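Shared Study Space at Gruvham Hall: Patterns of Use and Proposals for Change
Student project report
Submitted by Tia Sugden and Zulkifli Lubis
September 30, 2018

1. Background

Gruvham Hall houses students from several departments and has one shared study room on the ground floor. Complaints about the room were first raised at the residents' meeting in February. The main concerns were noise in the evening, seats held by bags and coats, and the lack of space for group work. The present project was set up to find out how residents use the room and what changes they would support.

2. Method

A paper survey was handed out to 100 residents. In addition, 15 residents agreed to longer interviews, each lasting 30 minutes. The interviews were carried out in the Sumampouw reading room so that speakers could talk freely. Answers were grouped by topic, and both authors read every answer before the groups were fixed.

3. Findings

Most residents who replied use the room after dinner. Those who prefer silence tend to leave when a group arrives, and groups in turn reported feeling unwelcome. Both sides described the same problem – the room has no agreed division between quiet work and talk. 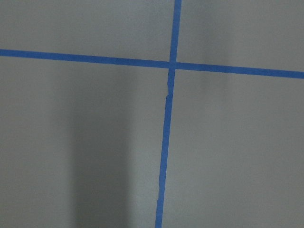
What did residents want most from the study room? They asked for a clear quiet period in the evening, with a separate time set aside for group work.

Opinion was divided on seat holding. Several residents felt that a short break should not cost a person their place. Others pointed out that seats were sometimes held through a whole meal. A booking system, such as the one in use at Skekosance House, was mentioned in the interviews but received little support.

4. Proposals

The authors propose a quiet period each evening, a posted limit of 15 minutes on held seats, and the opening of the old mail room for groups. The first two changes carry no cost. The third would require tables and better lighting – a matter for the housing office to consider in its next budget.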